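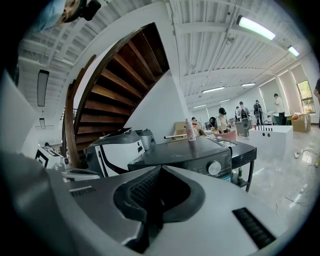

View from the gripper's own camera, shell in the foreground, spiral staircase to the left.

Tilard hand-held demonstration gripper: review
Reviewed by Evelien Prins, Oct 11, 2019

The Tilard is a gripper you carry instead of mounting. You do the task by hand, the camera on the tool records it, and the recording goes to the arm as training material. We had been teaching by remote control with a Bosman joystick set, so that is what I compare it with.

Setup took 40 minutes, most of it calibration. The manual covers this in one page and leaves out the order of the steps. Do the camera first, then the jaw.

Over 7 working days we logged 200 demonstrations of short pick-and-place tasks. Pace is the main gain. Remote control still wins when the arm has a joint limit the operator's wrist lacks, and a fair number of our hand-held recordings had to be thrown out for that reason.

The wide lens takes in a lot of the room, ceiling lights included. Tracking held up over our glossy gray floor. It was less steady when the tool was turned quickly toward a plain white wall.

Complaints: the shell is bulky for work inside a cabinet, and the export program stops without a message if a folder holds more than 1,000 clips. Thijs Kuipers split ours by hand. Support answered my email on this but gave no date for a fix.

Recommended for tabletop work. For anything with tight clearance, keep the joysticks.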